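How Does a Robot Learn to Pick Things Up?

You can grab a remote control without thinking. Your eyes find it, your hand opens to the right width, and your fingers close. A robot has to learn each of those steps.

Amra Kneževič and Gerrit Steyn study this at a lab called Sodera. Their robot is named Tirar. They wanted to know if a robot learns better from neat tables or messy ones.

First, a person moved the robot's arm by hand to show it what to do. Each try is called a demonstration. The team recorded 1000 on neat tables, with one object at a time. Then they recorded 1000 more on tables with several objects. That made 2000 in all.

A computer program studied the demonstrations and looked for patterns. It learned which way to turn the gripper and when to close it.

Next came the test. The robot trained only on neat tables picked up the right object 13 times. The robot trained on both kinds did it 39 times, with the same number of tries.

Things that look alike are the hardest. Two black remotes can fool a program that has only seen one at a time.
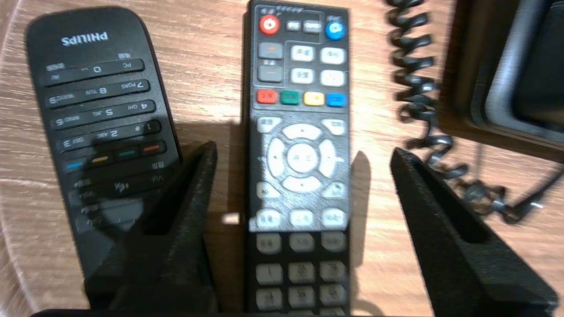
The gripper's two fingers on either side of one remote, with a second remote next to it.

The team's next question is whether the robot can learn the same job from fewer demonstrations.

Word to know
Gripper: the part of a robot that holds things, like a hand.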